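Section 3: Getting the Wellen onto your network

Okay, you've got the feet on and the power brick sorted from Section 2, so now we get to the part that made me want to write this guide in the first place. The booklet that ships with the Wellen gives the network setup half a page (half!), and most of that is a drawing of a router. I've set up three of these label printers now, one at home and two at the Jorkside shop, and the steps below are the ones I follow every time.

Before you start, have your Wi-Fi name and password written down somewhere. The printer only talks to the 2.4 GHz band, so if your router gives that band its own name, that's the one you want.

1. Put the printer on a flat table within a few feet of the router. You can move it later, it remembers everything.

2. Load a roll before you switch on. Labels face up, loose end toward you, lid pressed down until both sides click.

3. Hold the power button until the light goes amber. Let go. If it goes straight to green you let go too soon, so switch off and try again.

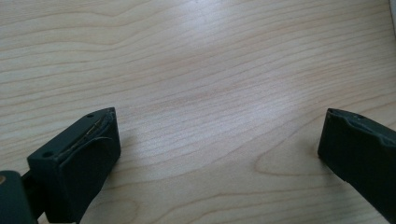

4. Press the feed button twice, quickly. A setup label comes out with a little block of text on it. Don't throw it away! The line marked KEY is the code you'll need in step 6, and it changes each time you print a new one.

5. On your phone or laptop, open the Wi-Fi list and join the network called Wellen-Setup. Your phone will grumble that there's no internet. Tell it to stay connected anyway.

6. Open the Sillunow app, tap Add Printer, and type in the key. Capitals matter. I lost most of a March evening to a zero that was really the letter O.

7. Pick your home network, type the password, and tap Join. The light blinks for a minute or so and then turns solid green.

Note: If you have a firewall that asks about ports, the one to allow is 2574. Most home setups never ask, and you can skip right past this.

Caution: Don't pull the plug while the light is blinking. Zdeňka Halás did this on the second shop printer and we had to do the full reset in Section 6, which wipes your saved label sizes along with everything else.

Printing a test label

Once you've got solid green, go back to the app and tap Test. You should get one label with a border all the way around. If the border is missing down one side, the roll isn't sitting straight, so open the lid, nudge it over, and print another. I usually need two goes at this.

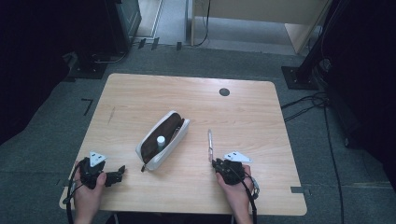 Now set the label size. The app starts out on the widest one, and if you leave it there the printer will spit out blanks between your labels looking for the gap. Go to Settings, then Media, then choose the size printed on the end of the roll. I buy the Vaněk rolls, which hold 253 labels each, and they come up in the list by name (scroll down, they're near the bottom with the V's).

While you're in Settings, turn on the cleaning reminder. Mine is set to 3000 labels. When it pops up, wipe the print head with a dry cotton swab, and let the printer cool for ten minutes first if you've been running a big batch. That head gets hot!

If the printer drops off the network overnight, look for Sleep in the same menu and change it from Deep to Light. The home one did this to me for weeks, always by about 7 in the morning, and it's been fine on Light.

Next up is Section 4, where we make an address label and save it as a template.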